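The Ledger Machine

Nine minutes past when I said I'd be gone and I'm still in the back of Spahić's with the side off the old computer. Coat on. Keys in my mouth, then on the bench, then I can't find the keys.

The bakery wants its ledger. That's all. Every order since my aunt took over the place on Brumell Street, every wedding cake, who paid and who said they'd pay in August. It's all on this one and it won't start. Fan spins, stops, spins, stops. No beep. Black screen.

"Leave it till Monday," my aunt says on the phone.

The van comes for everything tomorrow. There isn't a Monday.

So. Green board, long black memory slots running across it at a slant from where I'm standing, the little white 2 printed by the end of one. Silver capacitors standing in a row. I look at their tops because a man in a video told me to look at their tops. I don't know what I'm looking at. They look like capacitors.

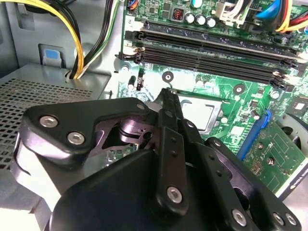
by sudness
Short Fiction | Dromulley Quarterly | Wednesday, September 25, 2024

I should say I'm not the one who fixes things. I'm the one who drives. My brother fixed things, he had this shop's spare key for years and came in after closing to use the good lamp, and when he moved north he gave me the key and a screwdriver set with the smallest one missing. For what, I said. For when, he said. Very pleased with himself.

I try the memory first. Clips down, out, back in, push till it hurts my thumb. Power. Spin, stop.

Again, the other slot. Spin, stop.

There's a tiny red block of switches up there in its black square and I leave that alone. I'm hurried, I'm not insane.

Phone again.

"Is it the cakes or just the money?" my aunt says.

"What?"

"That you can't get to. Is it the cakes as well?"

"It's all of it. It's the same file."

Quiet. I can hear her dishwasher, the end of the cycle, that long grumble.

"I wrote things in the notes column," she says.

I knew she wrote in the notes column. Everybody who ever worked a Saturday there knew. You'd open the ledger to see what time the sheet cake was going out and there it was, next to the amount. Lemon, no nuts, husband doesn't know about the other cake. Said she'd call, sounded tired. Two tiers, he cried in the shop, gave him a roll. 240 for the one with the sugar swans and then after it, in capitals, NEVER SWANS AGAIN. Around 2,000 lines of that. Maybe more by the end, she got chattier.

"I could write some of it down from memory," she says. "If you can't."

"I'll call you back."

Sit on the stool. Stand up, the stool's wet from somebody's umbrella. Okay. The video man said last thing to try, before you give up, is take the processor out and put it back. He said it like take your hat off. He said the lever, then the plate, then lift it straight up and do not touch the pins. He said it three times about the pins, and every time he said it my hand got a little worse.

Heatsink off. It doesnt want to come and then it comes all at once and I say something out loud to an empty shop. Gray paste on my sleeve, on my good coat, on the phone. Wipe the top of the chip with the corner of a receipt. Wipe it again.

Lever. It's thin, that lever, like something off a mousetrap. It creaks when you let it up, and I stop, because surely that's wrong, and I play the video back and his creaks too.

Plate up. And I've got it, I've lifted it straight, I think straight, and now it's up out of the socket. Small square thing. Green edge. It weighs about what a cracker weighs. The whole bakery went through this, I think, and then I think don't think, just look at the socket.
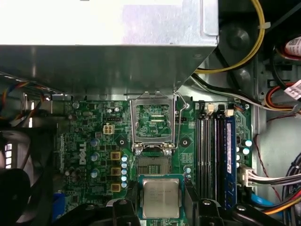

Nothing bent that I can see. Then again what would I see. It's a patch of dark grid the size of a postage stamp and if you tilt your head it shimmers like a fish. I blow on it, then remember he said don't blow on it.

My aunt had a way of setting the top tier. She'd hold it over the cake with both hands and not move at all, and you'd be standing there with the door open and the van running and the bride's mother calling, and she'd just hover. You'd want to scream. Then down, once, and she never nudged it after. I asked her what she was waiting for. She said, for me to stop wanting to be finished.

I thought that was the kind of thing people say when they're slow.

So I hover. Coat on, paste on my sleeve, van not even running. Line up the notches. Wait. A bus goes by and the lamp trembles and I wait for the bus to be gone too. Then down.

Plate. Lever, creak, I don't stop this time. Paste from the tube my brother left, dried up at the tip so I have to poke it with a paper clip. Heatsink. Cable. I plug the cable in the wrong way round, or try to, it wont go, so I turn it.

Keys were in the heatsink box the whole time. I don't even know how.

I call her before I press it. I don't know why before. She picks up on the first ring, so she was sitting there with it in her lap.

"Well?" she says.

"I haven't turned it on yet."

"What are you waiting for?"

I can hear she's put me on speaker, and that she's moving around, a drawer, paper, the click of a pen.

"I've got as far as the swans," she says. "Listen. Do you remember if it was four or six?"

"Six," I say. "One lost its head in the van."

"That was you driving."

"That was me driving."

The pen going. I put my finger on the button and leave it there while she writes it down.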